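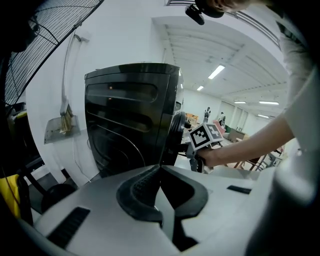
Hutis is a small research group in Drestwood, and we study how robots can learn to use the ordinary things people have at home. Our method starts with human hands. Two people, or one person with both hands, do a household task while holding grippers made in the same shape as the ones our robot arms carry. The recording is made from the gripper itself, so the learning program sees what the robot will later see: the black V of the jaw pad in front, and past it the thing to be handled, in this case a shiny black appliance with a round knob on its side. The second gripper, with the square black-and-white markers on its head, is held against the knob side. The markers help us calculate where one gripper is compared with the other.

How we started

The group was begun by Natsumi Ikeda and Hideaki Kawaguchi, who had worked together on arm control and were tired of programming every movement by hand. At first we guided the robot arm with a joystick. It was slow, and our recordings had many stops in them where the operator was thinking. With hand-held grippers the movements became smoother, and people could learn the work in one morning. We moved into our present room in February and filled it with used furniture – tables, chairs, desks – so that the background is never too clean.

What we found

Our main result until now is about knobs and dials. We collected 2,907 recordings of people turning, pushing and steadying appliances. Then we trained two versions of the same program. One had only the view from the gripper that turns the knob. The other had also the position of the second gripper, taken from the markers. The second version finished the task more often, above all when the appliance was light and could slide on the table. We think the reason is simple: a person almost always holds such an object still with the other hand, and the first version did not know this.

We also learned that more recordings do not always help. After roughly 300 good examples of one appliance, the improvement became small, and a new appliance taught the program more than another week with the old one. Shiny black surfaces are still difficult for us. Reflections of ceiling lights move when the gripper moves, and the program sometimes takes them for edges. Natsumi is working on this now.

Who we are

We are 6 people. Natsumi leads the learning side and Hideaki designs the grippers, including the jaw pads, which he has changed more times than he likes to tell. The others collect recordings, check them and look after the robot arms. We share our results with a partner laboratory in Cáceres, who repeat our tests with their own appliances, and our gripper parts are moulded by a workshop in Plernitby.

Visiting and working with us

We welcome students for stays of one term or longer. You do not need to know robotics before you come, but you should be patient and enjoy careful work with your hands. Visitors are also welcome – please write to us first, so that we can choose an afternoon when the arms are running.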